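Bin picking cell: cable bundle on the wrist keeps creeping, and picks near one wall fail

Stallik
Posted Saturday

We have a KUKA arm picking mixed small parts out of a gray bin and I am getting tired of it. The bin is clamped to the table, the arm reaches in from the right, and the cables for the gripper run along the outside of the arm and around the wrist joint. Two problems that may or may not be one problem.

First, the bundle moves. I tie it down, run the job, and by the end of a shift the loop near the connector is bigger than when I started and the part behind the joint is tight. Nothing has torn yet. The integrator's answer was a dress pack that costs more than my patience allows, and I am not convinced it does anything a few good straps wouldn't.

Second, out of 1252 logged picks, 80 failed, and 44 of those were along the wall closest to the arm's side. The vendor of the vision software says "recalibrate." They say that about everything. I recalibrated twice and got the same result both times.

Before anyone asks, yes, the bin is clamped, and no, I have not changed the gripper fingers. Is the cable pulling the wrist off, or am I being sold a theory?

Babaei
Accepted by poster

I doubt the cable is pulling the wrist anywhere. The arm holds its joints against far more than the drag of a cable bundle, and if it couldn't, you would be seeing faults on the controller. What a tight bundle can do is wear through, or work a connector loose, or pull on the gripper body if the last anchor is on the gripper itself. Check where that last anchor is. If it's on the moving side of a finger, move it to the gripper base and see what changes.

For the creep, straps over bare cable never hold for long. The jackets are slick and every wrist rotation walks them a little. What I do:

Power down and lock out. Take all the straps off, including the ones you like.
Jog the arm (slow mode, with someone on the enable switch) to the worst wrist angles the job really uses. Don't guess these from the home position.
At the worst angle, leave enough slack that you can lift the bundle off the joint with two fingers.
Wrap the bundle in something with grip where each strap will sit. Old rubber hose slit lengthwise is fine.
Strap it, then mark the cable and the strap with one line of paint pen across both.

The paint line is the useful part. Look at it after a shift. If the line is still straight, the strap held and your slack is coming from somewhere else. Without it you are going by memory, and I don't trust mine.

As for the failures by the wall, I would look at the program before I looked at calibration. Most of these planners keep a safety margin off the bin walls, and when a part lies close to one, they tilt the gripper or pick a worse grasp to stay clear. A slanted wall makes it worse if someone entered the bin as a plain box with straight sides. Measure the real bin, top and bottom, and compare it with what is in the software.

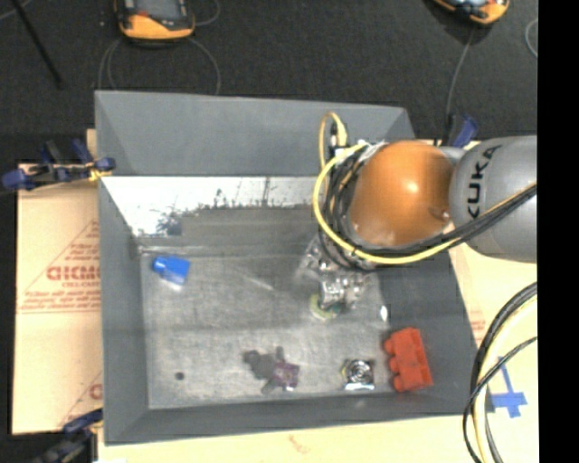
Then run the same set of parts with the bin turned end for end. If the failures stay on the arm's side, it's reach or tilt. If they follow the bin, it's the bin. That test costs you one coffee and doesn't need the vendor – I would do it before paying for anything.

Fatari

Just recalibrate. Worked for me. Also the dress pack is worth it, we have had ours on since January with no issues.

Reto Haslinger

I agree with most of what Babaei wrote, less so on the clamps. "Yes, the bin is clamped" doesn't tell me much. Clamps on a bin rim hold the rim, and a plastic bin can still flex lower down when a finger touches the wall. Ours shifted a little every time the gripper brushed the side, and all the clamps looked fine. Put tape on the table along the bottom edge of the bin and check it at the end of the day.

I'd also want to know what the other failures were. You gave a number for one wall and nothing for the rest. If 29 of them are the same shiny part, the wall is half the story at best.

3 comments

Stallik: Bin was entered as a straight box. Of course it was. Fixed that, turning it around tomorrow. Still not buying the dress pack.

Nammont: Does the slit hose hold up? Ours went hard and cracked.

Babaei: Depends on the hose. I replace it when I redo the paint marks.

Last updated: January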